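We use cookies to remember your settings. By staying on this page you accept them. OK | Read more

Print this page | E-mail this page

# Dreddale Paint Fade Records

Readings from painted test boards left outdoors at Dreddale, plus the scripts used to clean them. The boards carry house paints from two makers, Flamitico and Brovier. Last updated 8/23/19.

## What is in the files

- `boards.csv`: one row per board, 83 rows
- `readings.csv`: one row per color reading
- `weather.csv`: daily high, low and rainfall from the Shawky station
- `clean.py`: removes repeat readings and fixes the date format

Board numbers are not continuous. Numbers were assigned when the boards were cut, and the ones that split before painting were dropped.

## Colors

There are 16 colors in the set. Grays make up the largest group, then whites and greens. The color name in `boards.csv` is the name on the can, so two boards called "gray" may not match. Use the `l`, `a` and `b` columns to compare them.

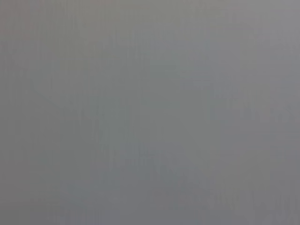 *Plain medium gray, close up.*

## How readings were taken

Each board was wiped with a damp cloth, left to dry, and read at three spots: top, middle and bottom. All three values are kept. If you need one number per board, take the middle spot. The top spot fades faster on the south rack and will pull an average off.

Readings before June used the older meter. They have `meter = A`. Do not mix A and B readings on the same board without applying the offset in `clean.py`.

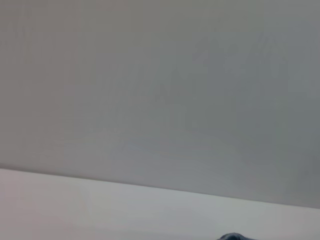

The offset was worked out from 200 paired readings and is good enough for whites and grays. It is less reliable for the reds, where the two meters disagree more as the paint gets darker. Red boards with both meters are marked `check = 1`.

## Known problems

- Rainfall is blank for days when the Shawky gauge was down. Blank does not mean zero.
- Two Brovier greens share a can name. Use the batch column.
- Gloss was only read on the north rack.

## Running the script

 python clean.py readings.csv out.csv

It needs Python 3 and nothing else. Rows are handled in blocks of 1,000, and the block size can be changed at the top of the file. The output keeps the original row number in `src_row`.

## Use

Free to use and share with credit to the Dreddale Paint Fade Records. Please report wrong board numbers through the issues page.

Print this page | E-mail this page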